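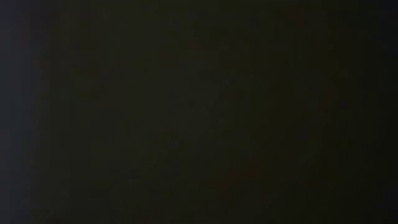 Photo: Padudholm lab, fixed workspace camera. CC BY 4.0.

Figure 3. Fixed camera view, nearly black, with a paler bluish-gray band on the left side.

4.2 Camera comparison in low light

We compared two cameras, the Codon and the Hulance, with the same arm and the same Vávra gripper. Each camera was tested in 38 trials, and the controller settings stayed the same between them. A trial was counted as failed when the detector gave no grasp pose within nine seconds.

In an image like Figure 3 the arm and the gripper cannot be told from the background. Only weak reddish patches and fine grain remain in the dark area, and they have no shape that a detector could use. We kept such images in the evaluation – removing them would make both cameras look better than they are.

The Codon gave a pose in six trials more than the Hulance. We did not tune the exposure for each camera separately, so this difference should be read with care. The grip force results are given in Section 4.3.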